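Wire, Baskets and Good Intentions: The Workbench Gallery
Posted Oct 23, 2026

Every few months somebody tells me that a tidy bench makes for better work. I have my doubts. I've seen beautiful benches where nothing ever gets built, and I've seen heaps of junk out of which a working amplifier crawls every winter. Still, Clellon asked for a gallery page on wire and small hand tools to go with the fall bench swap, so I have put one together, with my grumbling left in.

Clellon is a shared workshop, in case you landed on this page from a search. We have two long tables, ten drawers of hookup wire in various states of decay, and a sign over the sink that says to return things to where you found them. Members do return them. The trouble is where they found them.

A word on the word "system." Since February we have tried two storage systems. The first was the Skitora rack, a row of spindles with a lid that was supposed to let you pull off a length and snip it without opening anything. It works if all your wire arrives on full spools. Ours arrives in coat pockets. We get leftovers, short lengths and whatever came out of a doorbell, and a spindle is useless for that. The rack is under the far table now, holding up a box of transformers, a job it does very well.

The second system was baskets. Plastic ones with holes, cheap, one per color. I was against it and I'm on record as being against it. A basket is a place for wire to get tangled in private. But it cost almost nothing and it did get the stuff off the floor, so I will give it that much.

Then there is the Molefe method, named after the workshop that passed it along to us. You wind each length around your hand, take a couple of turns around the waist of the bundle and tuck the end through. It's a good method. It also takes fourteen turns to put away a piece of wire that you paid pennies for, and I have yet to see anyone do it after nine at night.

Red and yellow hookup wire, mostly red, in the sort of knot I'd cut up for jumpers before I'd try to save it. Turquoise basket behind, utility knife within reach.

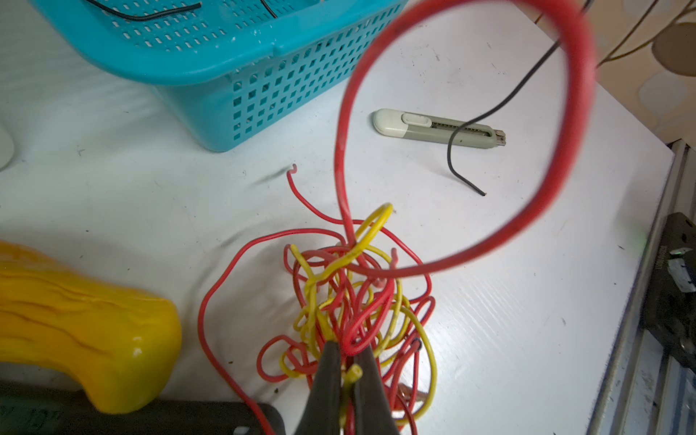

Cutting it up is a waste, writes Tavi, and a lazy one. Find an end, any end, and push it back into the knot instead of pulling on it. Pulling is what makes the knot. Loosen the whole thing until it's twice the size and the loops will fall away from each other. I have saved lengths that had been written off by people with much stronger opinions than mine.

I'm leaving that comment where it landed, between the entries, as it is better advice than my caption. I did try it afterward on a snarl of my own and got a decent length of bell wire out of it. I also missed lunch. Whether that's a bargain depends on how you value bell wire.

What I would say in my own defense is that insulated wire which has been bent hard a few times isn't the same wire it was. Solid core goes brittle at the kinks. You can straighten it until it looks fine, route it neatly behind a panel, and then spend an evening hunting for a break you can't see. Stranded is more forgiving, though a few strands can part under the insulation and leave you with something that measures well and fails when it gets warm. For a blinking light on a practice board, use whatever you rescued. For anything that will be closed up and screwed to a wall, I'd start with fresh.

On knives. A utility knife lives on both our tables and I've stopped fighting it, but it's a poor wire stripper. It goes through the insulation and then nicks the copper, and a nicked conductor is a broken one that hasn't gotten around to it yet. Proper strippers hang on the board by the door. They are not hard to use. People who say the knife is faster are right – it's faster by a few seconds, and I've redone their joints.

If you do use one, draw the blade away from you along the jacket at a low angle, and retract it before you put it down. Half the bandages in the first aid box went to people reaching across a bench for something else.

On color. The newer members like to sort by color and I can see why, as it makes a nice shelf. I would sort by gauge first. Red tells you what the last person meant by red. In a kit it usually means positive, and in a bag of leftovers it means somebody had a lot of red. Check with a meter. I've opened projects in this building where yellow was ground.

On kits. The Premis starter bundle has been going around and several people have asked if it's worth the money. The wire is fine. The little cardboard winders are fine too, until they get damp. I don't see what the printed labels add, given that you have to write on them yourself. Buy it as a present for someone who has nothing. If you already own a drawer, you own this kit, just in worse order.

Notes for the swap: bring wire tied or wound if you can stand to. Loose wire will be accepted – reluctantly – but it goes in one bin and you take your chances. Mains cable with the plug still attached goes to the front desk for testing and not on the tables. Offcuts shorter than your hand go in the copper tub by the back door. No mystery batteries.

The baskets will be for sale at the end of the day if I get my way. Last time it came up I was outvoted, and I understand that a fresh stack has already been ordered.

Comments stay open on this page. If you have a way of storing short lengths that has survived a full year of other people using it, I'd like to hear about it, and I'd like to see the drawer.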